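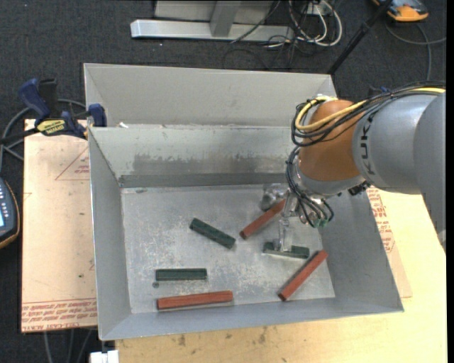
News > Local > Business

Block maker Nullia to move sorting work to Comer Street in November

3 min read

Nullia, the company that makes colored blocks for school math kits, will move its sorting and packing work to a larger unit on Comer Street in November, the company said. All 30 employees will keep their jobs, and orders already placed for the spring term are not affected.

The move covers the last stage of the work, where finished bars are separated by color, checked for chips and packed into cloth bags. Cutting and painting will stay at the present building for at least another year.

Babita Malhotra, who runs the sorting floor, said the old room had been too small for a long time. Bins are kept close together, one behind another, and a pallet has to be moved before anyone can get to the back door.

"We make green and we make red, and they come down mixed, so someone has to pull them apart," Malhotra said. "You need space on both sides of the bin to do that properly. At the moment we have space on one."

The kits are sold mainly to elementary schools, which use them for early counting and fractions. A classroom set holds bars in two colors and several lengths, plus a card for the teacher. Nullia shipped 3,942 sets last school year and has orders from 497 schools for the coming one.

The grey metal bins will go along to the new unit. Malhotra said staff had asked whether they would be replaced with plastic ones, as the floors are scratched and the walls have picked up smudges over the years. The company priced plastic tubs in the summer and decided against them.

"They get scuffed. That doesn't hurt the blocks," she said. "A plastic tub cracks at the corner the first cold morning, and then you're buying another one."

The bins will be scrubbed before they are moved, and two with bent rims will be straightened by a local metal shop.

The new unit was last used by Lavilov, a flooring wholesaler, and has been vacant since spring. It has a loading door at street level, which the present site lacks. Deliveries now come up a ramp from the alley and have to stop when it ices over.

Diarmuid Ó Ceallaigh, who lives across from the unit, asked the town planning office about truck traffic when the change of use was posted. He said he was satisfied with the reply, which limits deliveries to between 8 a.m. and 4 p.m.

"The flooring people had trucks in at six," he said. "If they stick to eight, I have no complaint."

Nullia expects sorting to stop for four working days during the move. Schools that need replacement bars in that period can still order them, but they will be sent out once the new floor is open. The factory counter, where parents and teachers can buy odd bars by the bag, will close for the same four days and reopen on Comer Street - the entrance is on the parking lot side.

The company has also asked schools to send back incomplete sets they no longer use. It took in 224 last year and sorted the good bars back into stock. Chipped ones are sanded and repainted if the chip is small. Sets can be dropped at the counter during opening hours, and do not need to be in the original bag.

Comments (4)

marlow_k
Will the counter still sell single reds? Our class set is short two of the long ones and I don't want a whole bag.

tessb
They did singles when I went in last month, you just have to ask. They keep them behind the desk.

Old Ramp Road
Good news about the alley. That ramp is bad for everybody in January, not only the trucks.

J. Pruitt
Is there any parking at Comer Street for people dropping off sets? The lot was always full when the flooring place was there.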